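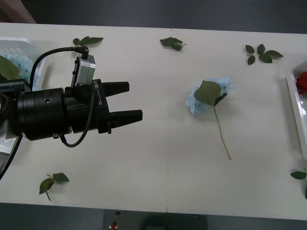

The RB-Y1 gripper and an artificial hydrangea on the demo table, with leaves scattered around it.

How to Run a Flower Bundling Demo at Your Open Day

Of everything we have put in front of visitors at the Merton open day, the flower table is my favorite by a mile. A robot picks up an artificial hydrangea, picks up a rose, lays them down together, and people who walked in looking for the coffee stay for ten minutes! We had 1,070 visitors through the building last August, and the line at our table barely let up until late afternoon. A few people have written since then to ask how we set it up, so I've put it all on one page. If you already have an arm you can teleoperate safely and a room to put it in, you can get this going in a weekend.

I'll assume you know your own robot. The steps apply to any arm with a two-finger gripper and someone competent at the controls.

What you need

A long white table, or two table panels pushed together
Artificial hydrangeas in pale blue, with a single stem each
Artificial red roses
Loose greenery, a generous handful
White plastic trays to hold the flowers
Two people who can operate, so they can swap
One person at the rope who likes talking to strangers
A stop button that a helper can reach without stepping past the arm

Buy more flowers than you think you need. Ours came from Leblanc, a craft shop near the station, and we emptied their shelf of hydrangeas. Petals come off, stems bend, and small children are very good at persuading you to give them one.

Step 1: Pick the flowers with your hands first

Before you buy a whole armful, take one of each kind and try lifting it with two fingers held stiff, like a pair of tongs. You will learn a lot in a minute. A stem that is thin and smooth wants to roll between your fingers. A stem with a wrapped surface gives you something to hold on to. Heavy heads swing the moment you lift from the cut end, and that swing is great to watch but a pain to place.

Pale blue next to deep red was Jennylyn Abella's choice, and it looks wonderful on a white table from the back of a crowd. Go for two flowers with really different shapes too. Visitors can follow what the robot is after without anyone having to tell them, and the operator can see it well in the camera views.

Step 2: Lay out the table

Put the trays toward the ends of the table and leave the middle as the working area. Set your first hydrangea down flat where the arm can get to it without a big stretch, head toward the far side and stem toward the crowd, then walk around and look from where the visitors will stand. Can you see the stem? If you can't, turn the flower until you can. The stem is where the fun is.

If you have two panels, the seam between them deserves a test of its own. Drag a stem across it by hand a few times. If it catches, shift the working area to one side.

Now scatter the greenery. I love this part. Our first rehearsal was on a bare table with one flower in the center, and it looked like a car factory had taken up gardening. With little sprigs lying here and there it felt like a florist's bench, and it made the job more interesting, too, as the operator had to plan a path around the leaves. Keep the loose pieces a hand's width from the flowers you intend to pick up. Anything closer tends to come along for the ride.

Step 3: Decide what counts as finished

We called the whole routine Zistusness (long story, Florian's daughter made up the word and it stuck to everything, including the sign on the door). One round of Zistusness goes like this:

Pick up one hydrangea and lay it in the bundle area.
Pick up one rose and lay it beside the hydrangea, stems together.
Add a leaf if the operator is feeling brave.
Leave the bundle on the table and start the next one.

Leaving the finished bundles out is a small thing that I'd recommend to everybody. People who arrive halfway through can see at a glance what the robot is making, and the kids start rooting for the next one. Three bundles is a good place to stop and reset. After that the table gets crowded and the arm has to reach over finished work.

We tried a vase in rehearsal. It's a lovely idea for next year! For a first open day, lying flat is plenty.

Step 4: Rehearse the grasp

Give each operator 40 minutes alone with one stem and no audience. Ask them to try the pick from the cut end, from the middle, and right under the flower head. They will settle on a favorite soon enough. Both of ours ended up near the cut end for long stems, which keeps the fingers well away from the petals and gives the crowd a clear view of the flower going up.

A few things to practice while you're at it:

Come down slowly for the last bit. Fast everywhere else is fine.
Close the fingers, wait a moment, then lift. It looks thoughtful and it lets you check the stem in the wrist camera.
Lift straight up first, and only then move sideways.
Set the stem down before the head if you can. The head follows by itself.

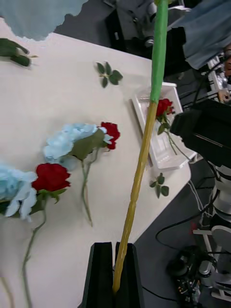 Once the picking feels easy, add the part people forget, which is letting go. A stem that has been squeezed for a while can hang on to one finger when the gripper opens, and if the operator backs away too quickly it drags across everything you just arranged. Open wide, pause, and back out along the line you came in on. Have each operator do it until they're bored with it.

Then switch trays, so the roses come from the other side, and do it all again. On the day somebody will put the flowers back in the wrong tray, and it should make no difference to you.

Step 5: Set up the crowd side

Your own safety rules come first here and I won't try to replace them. Rope off the full reach of the arm plus a margin, and check it with the arm stretched out toward the public. Keep cables out of the visitors' walkway altogether. Put your helper inside the rope near the stop, with a clear line of sight to the operator, and agree on one word that means stop. We use "hold." Try it out loud a couple of times before the doors open.

Think about height as well. A standing adult sees the tabletop beautifully and a five-year-old sees the edge of it. We borrowed a low step from Dimus, the joinery shop next door to us in Merton, and set it just outside the rope. Best thing we did all day. There was a line for the step!

If you can spare a monitor, show the wrist camera view on it. Watching a stem slide in between two fingers close up gets an "ooh" out of almost anyone, and it gives your talker something to point at during the slow bits.

Step 6: Run it

Here's the rhythm that suited us. One operator takes a round of three bundles, the talker chats through it, then everybody stops for a reset. The reset is a great moment to pass a flower around and let people feel how thin the stem is. Swap operators every couple of rounds. It is tiring work and the picks get sloppy before the person doing them notices.

What to say while the robot is moving? Less than you'd expect. Florian Cordier did our first hour and talked nonstop through every pick, and he'd be the first to tell you that the crowd was more fun once he left some silence around the lifts. Say what is about to be attempted, go quiet, and then react along with everyone else. If the flower drops, say "oh no!" like a normal person and have another go. Dropped flowers got us some of the biggest cheers of the day when the second try came off.

Questions you will certainly hear, so have your own answers ready:

Is it doing that by itself? (Tell them plainly that a person is driving, and let them see the person.)
Can it do real flowers?
What happens if I put my hand in there?
How much was it?
Can I have the rose?

We printed 700 small cards with a drawing of a hydrangea on one side and our club page on the other, and they were gone well before closing. The children colored them in at the next table, so if you have crayons, bring them.

Troubleshooting

The stem rolls away as the fingers close. Turn the flower a little so the gripper meets the stem squarely, or let a leaf underneath it act as a chock.

The head is too heavy and tips. Grip closer to the head for that one, and swap it for a lighter flower at the reset.

Leaves pile up in the working area. Let them until the round ends. Reaching in mid-round is never worth it.

The operator can't judge depth. Move a sprig of dark leaves just behind the flower. Against plain white there is very little for the eye to go on.

The bundle falls apart. The pieces are only lying next to each other, so they'll drift if bumped. Twist ties by hand at the reset are perfectly respectable, and visitors like to help with that.

Packing up

Allow up to an hour. Wipe the table, count nothing, throw every leaf into one bag and sort it on Monday. Keep the bent flowers, too. Jennylyn straightened a whole bunch of ours over a kettle and they're back in the box for this year, along with the low step, which Dimus has told us we may as well keep.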